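Minutes — Galtano building users' group, February 21, 2017

Present: Rebecca Lo Presti (chair), Kiprono Mrema, Kamil Šťastný, Ona Raudsepp (minutes). Apologies: Iraklis Pappas.

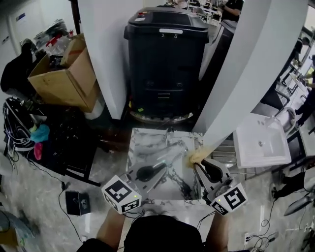 **1. Previous minutes**

Agreed, with one correction. Item 4 should read "supply temperature", not "return temperature". OR to amend the filed copy.

**2. Heating, second floor**

KM reported on the balancing work. The two radiators at the north end now reach set point within an hour of start-up. The remaining complaint concerns the corridor side, where the thermostatic valves are behind shelving and read high. Options discussed:

- remote sensing heads on the affected valves
- moving the shelving 100 mm off the wall
- leaving as is until the summer shutdown

Remote heads preferred. Bakke has quoted for 7 units, price held to the end of the quarter. KS asked whether the existing valve bodies take the Bakke head without an adaptor. KM did not have the data sheet to hand.

Action: KM to confirm thread size before ordering.

**3. Water**

The January meter reading was higher than expected for a month with a week's closure. KS isolated the east branch overnight and the meter continued to run, so the loss is on the west branch or the incoming main. Fill valve on the first-floor cistern is suspected — it was last replaced when the tank was relined.

Action: KS to repeat the test on the west branch and report by email.

**4. Lighting controls**

The Iveck timers in the stairwell drift by several minutes a month and have to be reset by hand. Zandolar offered a replacement controller with a mains-synchronised clock. RLP noted that the offer excludes rewiring of the ground-floor circuit, which is on a separate board. Deferred until a full price is available.

IP had sent a written comment asking that the stairwell minimum be raised from 100 lux. No objection in principle. To be considered with the controller.

**5. Bicycle store**

Door closer adjusted. Two further key fobs issued. The roof felt has lifted along the gutter edge, and a temporary repair was approved up to a limit of 300 from the maintenance line.

Action: OR to obtain a price for permanent repair.

**6. Any other business**

KM asked that lift faults be logged with the floor and direction of travel. The last 3 entries gave only the date and the engineer could not reproduce the fault.

RLP reminded the group that the fire door on the first-floor landing must not be wedged.

**7. Next meeting**

Date to be circulated. Items to OR in writing one week beforehand.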